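On not finishing the Dillberg path

17/02/2020

I have a confession about long-distance walking, which is that I mostly like the bits where you sit down. I have owned proper boots for 19 years and in that time I have worked out that the ideal day on foot has a bench at each end and a bakery somewhere near the middle. The people who write guidebooks do not share this view. They like to call a bench "a possible rest point", as if you might stroll past it out of strength of character.

Last August I set off to walk the Dillberg path, all 8 stages of it, and I managed five. I have been putting off writing this up because people ask how far I got, and then they make a small kind noise, the sort you make at a child whose hamster has been ill.

The first stage is easy and smug. You leave Garside by the back of the car park, go through a gate that doesn't shut, and walk along a river for most of the morning feeling like someone in a leaflet. I had a new rucksack with a strap for every part of the body, including one across the chest that made me breathe like a pug. By lunch I had undone all of them and was carrying it on one shoulder, as I carried my school bag, and probably with the same expression.

I had also packed badly. I always do. I took two jumpers, a travel chess set (I was alone) and no spoon. You can eat yoghurt with the lid if you fold it, but it changes how you feel about yourself.

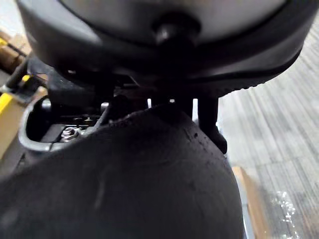
The second stage goes over Tirkberg, and there the guidebook finally let itself go. "A steady pull", it said. I have been up that hill now and there is nothing steady about it. It goes up, thinks better of it, drops you into a bog and then goes up again from lower down than where you started. At the top there is a view of the next hill. I sat on a rock and ate a cheese roll facing the other way.

What I did enjoy was the guesthouse on the far side. The landlady asked whether I was walking for charity. I said no, and she looked at my knees and said that was a pity. Supper was soup, then dumplings, then a different soup. I slept for ten hours and woke up with one arm still in my jumper.

Stages three and four I remember chiefly as drizzle. I know I went through Fekuritz, as I have a receipt from there for plasters and a cake. The book promised a fine old church, and I'm sure it is one, but the porch had a dry bench in it and I never got any further in.

On the fifth evening I took my boots off and found that the left sole had begun to leave. It was still joined at the heel, and it flapped when I walked, like something trying to get a word in. The man in the shop said he could glue it, but it would need two days. I could have waited. A better walker would have waited, or tied it up with string and had a story about it. I looked up the bus times.

I regret nothing about the bus. It covered the whole of stage six while I ate a bag of crisps, and from the window I could see the path going up through the trees at an angle I can only call rude.

The three stages I missed are still there, I suppose. The boots have been mended and are by the back door with the umbrellas. I keep meaning to look at dates, and I have bought a spoon.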